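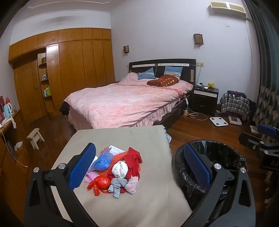

Hinata Nakajima
Respondo al mensaje inicial en lo que atañe al artículo 4 del borrador. La redacción propuesta obliga a entregar la ropa donada al mostrador "clasificada por tipo y en bolsa cerrada". Considero que la segunda condición es acertada y que la primera traslada al donante una tarea que corresponde al servicio. Solicito que ambas se voten por separado.

Registrado el 11 de abril de 2026
Foro de participación > Reglamentos > Ropero vecinal de Pernow
Tema: Borrador de normas de entrega y retirada de prendas

r_ambrosio
Gracias por la observación. Recuerdo a los participantes que el texto sometido a consulta consta de 17 artículos y que el plazo para presentar enmiendas por este medio permanece abierto hasta que se publique la versión refundida. La votación separada del artículo 4 es posible si la respaldan otros dos usuarios registrados.

Reynaldo Ambrosio
Secretaría del Ropero

lindero_sur
Respaldo la votación separada, aunque por motivos contrarios a los expuestos. La clasificación previa me parece razonable. Quien dona conoce la talla, el estado y el uso de cada prenda; quien recibe la bolsa tiene que averiguarlo todo de nuevo. En el último recuento se anotaron 485 prendas entregadas y solo 300 llegaron a las perchas. El resto quedó pendiente de revisión.

Hinata Nakajima
Las cifras son correctas, pero la interpretación admite matices. Buena parte de lo pendiente eran calcetines, guantes y ropa interior, categorías que el reglamento vigente ni admite ni excluye de forma expresa. El retraso obedece a esa laguna y se habría producido igualmente con las bolsas clasificadas. Propongo el siguiente texto para el artículo 6:

"Se admitirán calcetines y medias únicamente emparejados y unidos entre sí. La ropa interior se admitirá solo sin estrenar y con su etiqueta."

mvela_77
¿Unidos cómo? Lo pregunto en serio. En casa los enrollamos uno dentro de otro y el elástico acaba cediendo. Si el reglamento va a entrar en ese detalle, que indique que se doblen y se sujeten con una pinza o un hilo.

lindero_sur
Un reglamento no debería regular la forma de doblar un calcetín. Bastaría con "emparejados".

mvela_77
Con "emparejados" se reciben dos calcetines parecidos en la misma bolsa y otra persona tiene que buscarlos. He atendido el mostrador y sé de lo que hablo.

Hinata Nakajima
Acepto la precisión de mvela_77 y retiro "unidos entre sí" en favor de "sujetos por pares, sin anudar". Mantengo el resto.

tejedora.takcombe
Escribo desde el ropero de Takcombe, donde aprobamos una norma semejante el pasado mes de noviembre. Aporto dos consideraciones por si resultan de utilidad.

En primer lugar, la bolsa cerrada. Nosotros la exigimos al principio y después la sustituimos por la bolsa transparente o de malla. La bolsa opaca anudada obliga a abrirla para conocer su contenido, y muchas se rompen al hacerlo. En segundo lugar, la hoja de entrega. Quien dona marca tres casillas (adulto, infantil, hogar) y no se le pide nada más. La clasificación fina la realiza el turno de tarde.

r_ambrosio
Agradezco la aportación. ¿Podría indicar si la hoja se conserva o se destruye tras la clasificación? El artículo 11 de nuestro borrador prohíbe guardar datos de los donantes.

tejedora.takcombe
No lleva nombre ni firma. Se desecha al vaciar la bolsa.

Flidar
Disiento de casi todo lo anterior. Se discute la bolsa, la casilla y el calcetín, y el artículo 9, que limita la retirada a 4 prendas por visita, no ha merecido un solo comentario. Una familia con tres hijos no puede vestirse con ese tope. Pido que el límite se aplique por persona y no por visita.

lindero_sur
El límite existe porque antes de fijarlo había quien retiraba lotes enteros para revenderlos. Consta en el acta.

Flidar
Consta una sospecha. Conviene leer el acta entera antes de citarla.

r_ambrosio
Ruego a ambos usuarios que mantengan el tono propio de este espacio. El acta recoge una queja verbal que no dio lugar a actuaciones. La propuesta de Flidar queda registrada como enmienda al artículo 9. Quien desee apoyarla debe manifestarlo en este mismo tema.

Hinata Nakajima
La apoyo, con el añadido de que los calcetines y las medias no computen a efectos del límite.

mvela_77
Apoyo la enmienda y también el añadido.

lindero_sur
No la apoyo en sus términos actuales. La reconsideraría si se incorporase un máximo por unidad familiar.

r_ambrosio
Quedan anotadas las tres posiciones. Respecto al artículo 4, constan hasta ahora los respaldos de Hinata Nakajima y lindero_sur; falta uno para proceder a la votación separada.

tejedora.takcombe
Al no pertenecer a este ropero entiendo que mi respaldo no es válido.

r_ambrosio
En efecto, no lo es.

mvela_77
Entonces cuenten el mío.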